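Wire clothes hanger

A wire clothes hanger is a device for suspending garments, formed from a length of steel wire bent into a triangular body with a hook at the top. It is among the least expensive types of hanger in general use and is found in homes, laundries, dry cleaning shops and stores. Wire hangers are sold bare, lacquered, or covered in a colored plastic coating.

Construction

The body of the hanger is made from a continuous piece of wire. The two ends are brought together above the shoulders and twisted to form the neck, and one end is carried upward and bent into the hook. The sloping upper wires support the shoulders of a shirt or jacket. The straight lower wire, called the bar, carries trousers, skirts and other folded articles.

Coated hangers are dipped in or sleeved with plastic after bending. The coating protects the garment from rust and gives a surface with somewhat more grip than bare metal. Some coated models have small notches pressed into the shoulders to hold straps. The Vokgate pattern, used mainly in household hangers, has a notch near each end of the shoulder and a rounded lower corner. The Cimon pattern omits the notches and has a longer neck, which allows thick collars to clear the hook.

Household use

In the home, wire hangers are commonly used with a closet rod or a freestanding clothes rack. A typical rack has two uprights joined by a rail, often with a crossbar lower down that stiffens the structure. Racks of this kind are used for long-term storage where there is no built-in closet, and for short-term sorting of laundry before it is put away.

Clean laundry is usually brought to the rack in a bin or basket. Each article is taken out, spread on a flat surface, and straightened before the hanger is inserted. For shirts, the hanger is passed through the bottom hem or the neck opening until the shoulders of the garment rest on the upper wires. Pulling the hanger through a buttoned collar from above can stretch the neckline, and care guides generally advise against it. Trousers are folded along the crease and passed over the bar, with the waistband and the cuffs hanging at similar heights.

Because the wires are thin, empty hangers left on a rail tend to cross and catch on one another. Separating them before hanging begins, with all hooks facing the same way, makes it easier to remove a single hanger later. Dark and patterned articles may be grouped apart from light ones, although this is a matter of preference.

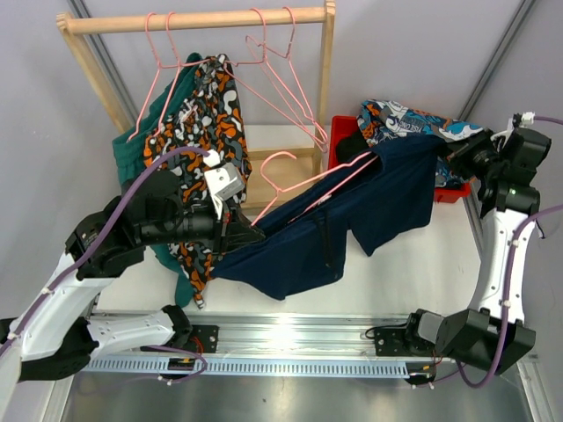
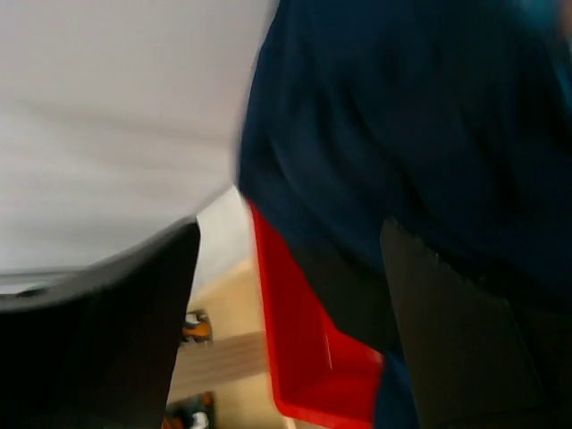
Hanging a navy blue garment; the wider view also shows pink wire hangers, a wooden rack and a red bin.

Limitations

The narrow profile of the wire concentrates the weight of a garment along a small area. Over time this may produce raised points at the shoulders of knitwear and a sharp crease across the leg of trousers. Heavy coats can bend the shoulders of the hanger downward. Sweaters and other loosely knitted articles are normally folded and stored flat.

Uncoated hangers may rust in damp rooms and leave marks on light fabrics. Where a coating is cracked, moisture can reach the wire beneath it, and the hanger should be discarded. Padded, wooden and molded plastic hangers are preferred for tailored clothing.

Variants

The following 3 variants are generally distinguished:

Shirt hanger: the plain triangular form, with no additional parts.

Strut hanger: a form in which the lower bar is replaced by a cardboard tube. The tube reduces creasing in trousers and is common in dry cleaning.

Drape hanger: a wide form intended for curtains and table linens. The Enache drape hanger has a double bar, so that a folded cloth can be threaded between the 2 wires and held without clips.

Storage and disposal

Unused wire hangers may be nested together and tied at the neck. The Garkham carton, a trade package used by laundries, holds 442 shirt hangers in nested rows. Many dry cleaning shops accept clean, undamaged hangers for reuse. Acceptance in household recycling varies by locality, as loose hangers can become caught in sorting equipment and the plastic coating may need to be removed first.

See also

Clothes rack
Clothes valet
Closet
Laundry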